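Stellow Volleyball Serve-Receive Notes, Data Card

What you have in this folder is a season's worth of passing grades for college women's volleyball, mostly liberos and the defensive specialists who come in behind them. I started it because I love watching a good passer (more than I love watching a good hitter, if you can believe that) and the box score gives you almost nothing to go on. A libero can have the match of her life and the line will read a few digs and a reception error.

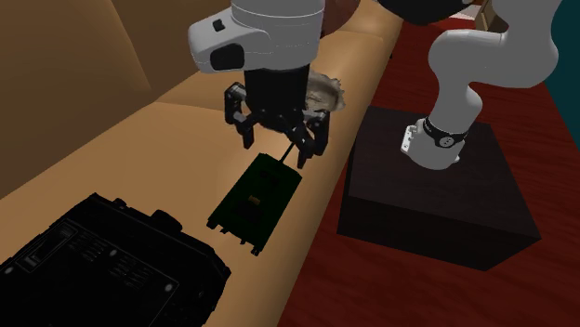 Sedetti Volleyball Stats Club

The grades use the old scale that most coaches will know, from 0 to 3. A 3 means the setter had every option open to her, a 2 means she could still run the offense but had to give something up, a 1 means she was chasing, and a 0 is an ace or an overpass that got put straight down. Plenty of programs split the 2s further. We tried that in January and argued so much that we went back.

What's in it

matches.csv has one row per match, with the two teams, the gym and who did the grading.
passes.csv has one row per serve received, with the passer, the zone she passed from, the type of serve and the grade.
players.csv has the roster name, position and class year. Transfers get a new row and keep their old id.

There are 38 matches in all, and 120 players with at least one graded pass. Every match was graded by two people working apart from each other, and where they disagreed Abelardo Zúñiga watched the rally again and made the call. His word is final, and he is very patient about it! 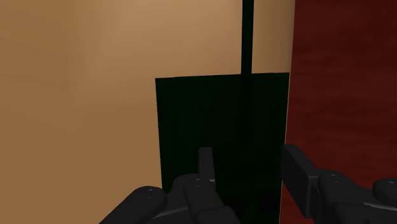 Stellow, on the red and tan.

Things to know before you use it

Float serves and jump floats are lumped together in the early matches. We only separated them once we had settled into a routine, so please filter on the serve_split column if the difference matters to you.

The matches played at Pisharody were graded from an end-line view, and short serves are hard to place from there. I would trust the grades and be a bit careful with the zones.

Blank passer ids are balls that dropped between two players. Please leave them blank, as tempting as it is to blame someone.

Loading it

The files are plain comma-separated text and open in any spreadsheet. If you would like the averages done for you, Rustness is the little script in the tools folder. Point it at passes.csv and it prints a table by player and by rotation.

Corrections are very welcome. Send the match id, the set and the score at the serve, and we will go back and look.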